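Holiday let kitchen and cleaning tips, for people who rent out one small apartment
By Precious Mthembu
5 min read

Writing this between guests so excuse the shorthand. Checkout is 11, next lot usually on the doorstep well before I'd like. These are the things that save me time in the Jiltlow flat. Small kitchen, one bath, sofa bed. Yours may be bigger, same ideas apply.

Start with the laundry. Always. Strip beds before you even open a window, get the first load going, then do everything else while it runs. Two full sets of sheets per bed is not enough, by the way. One on, one in the wash, one in the closet. I learned that after a guest spilled red wine on a Hirkari mattress cover and I was drying a fitted sheet with a hair dryer.

Fridge next. Throw out anything opened. Sealed butter, sealed milk with a good date, I leave. Wipe the shelves with warm water and a bit of baking soda, no spray, the smell gets into everything. Check the salad drawer. There is always half an onion in the salad drawer.

Drains. Pour a kettle down the kitchen sink once the dishes are done, let it cool off the boil a minute first if you have plastic pipes. Bathroom drain, pull the hair out every single changeover, takes seconds. Leave it a month and you'll be paying a plumber.

Kettle scale: half white vinegar, half water, boil, let it sit while you do the bathroom, rinse, boil plain water once, tip it out. Guests do look inside the kettle. Got marked down for it in May, "flakes in my tea," fair enough.

Dishes. Buy plain, buy cheap, buy extra. Keep a box of spares up high. Plates go missing, glasses get broken and hidden at the bottom of the trash, bowls end up on the balcony with cigarette ends in them. If every piece is a set you can't match you'll be replacing the whole lot every year. I gave up on matching a long time ago and not one review has mentioned it.
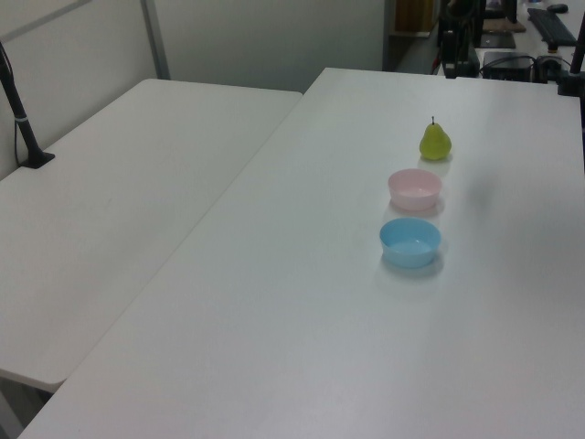
How do you get a cooking smell out of an apartment when the next guests are due in an hour?

Open windows on opposite sides so the air moves through, then wash the range hood filter in very hot water with dish soap, as that's where most of the smell is sitting. Wipe the stove and the wall behind it. Take the trash out, wash the can too. Skip the air freshner, it just gives you fish and lavender.

Noise. We're near the Prurkholm bus depot and first buses go early. Felt pads under every chair leg, heavy curtains in the bedroom, foam strip round the window frame. Earplugs in the nightstand, a whole dish of them. Complaints pretty much stopped.

Shower glass. Squeegee hanging on a hook where people can see it. Maybe half will use it. For the rest, vinegar and dish soap in a spray bottle, leave it on for a bit, scrub, rinse well. Not on natural stone! Vinegar will eat marble. Ask me how I know.

Towels gone stiff? Too much detergent. Use less than teh bottle says, skip the softener, shake them out hard before drying.

Key box. Change the code every stay. Don't use 1552 or whatever your building number is, first thing anyone would try. Wipe the buttons as well, worn shiny ones give the code away.

Sofa bed: vacuum down inside the mechanism. Coins, crumbs, once a passport. Then open and close it fully so you know it still works. A drop of oil on the hinges when it starts to groan, put newspaper under first.

Keep a small kit under the sink and leave it there for guests. Sponge, new one each time. Dish soap, trash bags, cloth, a stain stick. People will clean up after themselves if they can find the stuff. If they can't, they use your good towels.

Last look round: lights, remote batteries, toilet paper (2 spare rolls, out where it can be seen), hairs on the bathroom floor, heating set. Then shoes off and back out the door.

Washer just beeped, gotta go.

Related tips
Getting candle wax out of a rug
Which mattress covers survive 400 washes
Yap stovetop moka pots: cleaning without soap
What to put in a welcome folder, and what to leave out
Limescale on faucets, the lemon method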